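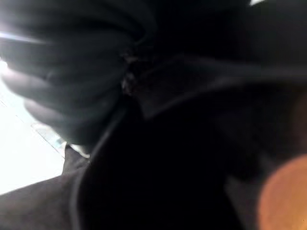 Wrist view, dark cloth gathered close to the gripper.

Brulen Community Forum > Demonstration Data > Collection Practice
Topic: Minimum usable wrist view for garment episodes

clilham_datadesk
Posted 25 Nov 2025
The Clilham data desk is revising its acceptance rules for garment episodes and requests comment from member sites before the rules are fixed. The present set contains 798 episodes. Under the September rules, an episode is rejected when the wrist view is out of focus at the moment the fingers come nearest to the cloth. Reviewers have applied this rule unevenly. We propose that a blurred wrist view no longer be grounds for rejection, provided that the head view is complete and both streams carry matching time stamps.

diltness_review
Diltness does not support the proposal in its present form. In the wrist view attached to the opening post, a reviewer can make out folds drawn toward one point and a large black shape that is most likely a finger. It cannot be determined from that view whether the finger is against the cloth or beneath it. If our reviewers cannot settle the question, we would not wish to enter a contact label on their behalf.

thorgeirsson_lab
The Þorgeirsson group takes a different position. Labels and episodes should be treated separately. An episode may be kept for training while its contact label is left blank. Removing every blurred close view would leave the set with very few examples of the last part of the reach, where our policy performs worst.

diltness_review
A blank label is acceptable to us in principle. Our concern is that the current form does not permit one. The field defaults to "contact", and we have found this default left in place on episodes where the reviewer had plainly made no decision.

clilham_datadesk
The point about the default is accepted. It will be changed to "not determined" in the next version of the form. With regard to the head view, we ask sites to consider what it supplies in the bedroom episodes.

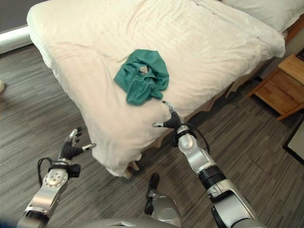
The green garment can be located on the duvet, the right hand is nearly at its trailing edge, and the left hand is open and well clear of it. A reviewer can therefore record which hand is active and which part of the garment is being approached, and need not rely on the wrist stream for either entry.

ops_north
Please confirm whether the left hand must be labeled when it is idle. Our operators have been leaving that field empty.

clilham_datadesk
It must be labeled. The correct entry is "idle, open" or "idle, closed". Empty fields will be returned to the site.

diltness_review
We would withdraw our objection on two conditions: that the default is changed before any further episodes are accepted, and that 100 existing episodes are reviewed again by 2 reviewers working separately.

thorgeirsson_lab
We agree with the second review but not with a pause in collection. Episodes can be held unlabeled until the form is ready.

clilham_datadesk
The second review will proceed. The question of a pause remains open, and sites have 6 working days to submit a position in this thread.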